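Reading time: 2 min
Print | E-mail

4.2 Open-day demonstration

The second part of the study took place at the Tomoana open day in Paltovthorpe, where the Barnex group ran a pick-and-place task for the public. Visitors came in small groups and chose the order in which the blocks should go into the basket. The request was typed into the Tesesora interface by a member of staff. We kept the objects plain so that children could name them without help.
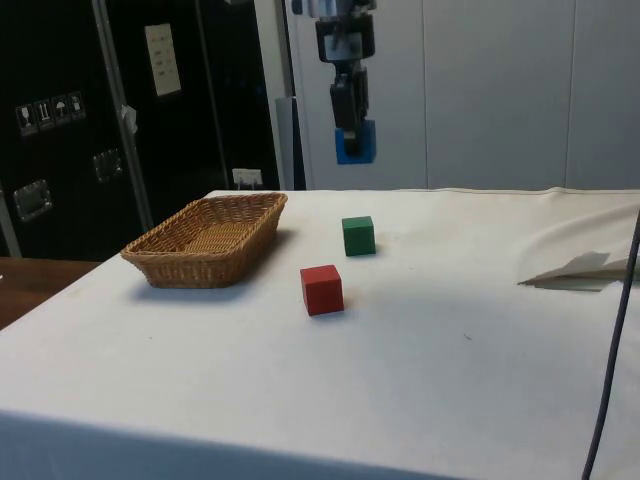

Figure 2. Demonstration table with basket, two cubes and arm.

Each group was given 200 seconds. Over the day the system logged 3544 commands, counting repeats and cancellations. Commands issued before the doors opened at 10 a.m. were left out of the analysis. Speed was held at the same setting for all groups, and staff could stop the arm at any time. 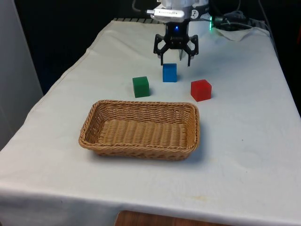 Visitor requests were shorter than those we had collected in the laboratory. Most people named a color and nothing else. With a red, a green and a blue cube on the cloth, a color was enough to pick out one block, and the interface rarely had to ask a second question. Requests that used position, such as "the one at the back," were harder to score, as visitors stood on different sides of the table. We coded these separately and report them in Section 5.

Print | E-mail

Comments (3)

mkr_lab: Were the cancelled commands spread over the day or mostly in the morning?

Paltovthorpe parent: We went in December and my daughter asked for green every time. Good to read what it was for.

j.t.: Is the coding sheet for the position requests available?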